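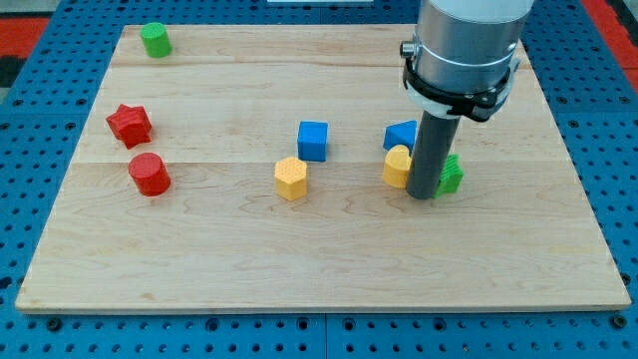
The Mayor of the Maple Board

Home | Stories | Serials | Contributors | Contact

Search this site Enter keyword Go

The green cylinder had the far left corner and did not intend to give it up.

It had never asked for the corner. But a block set down well apart from the others begins to suspect there was a reason, and by midmorning the cylinder had settled on one. It was the mayor.

"Of what?" said the red star, who lived nearer the front and leaned a little, like a man listening at a door.

"Of Stunitz," said the cylinder, which was what it had decided to call the board. "Population, you people."

The red cylinder took this badly. It was nearly the mayor's height, and it had a flat round top every bit as good. If there was going to be a mayor, it felt, there might at least have been an election, with posters.

"I have five points," said the star. "I could make any of them during a debate."

So they held a campaign. The green cylinder ran on experience, having been in the corner the longest. The red cylinder ran on roads. There was one seam across the middle of town and another toward the back, and the red cylinder promised to have both of them filled by November. The star ran on a platform of being a star and was ahead immediately.

Foreign policy came up, as it does. Past the edge of the board lay the blue country, which was all holes. Old Baláž, a block of firm opinions and no corner to speak of, claimed to have known a marble who went out there for a stroll.

"And?" said the star.

"Lovely service," said Baláž. "Short."

The green cylinder pledged a wall. The red cylinder pledged a bridge, to be named the Tikbridge, after nothing. Asked where it would go, the red cylinder said that was exactly the kind of negative question that had held Stunitz back.

They voted at noon. Every block on the board voted for itself, and the star demanded a recount, which came out the same and took 20 minutes longer.

"A tie," said the green cylinder, "keeps the sitting mayor in office."

"Where is that written?" said the red cylinder.

"In the corner," said the green cylinder. "You can't see it from there."

The red cylinder thought this over for most of the afternoon. Then it announced that it was mayor of the front half, and began drawing up plans for a parade.

By Tsehay Alemneh

Last updated 2021-03-17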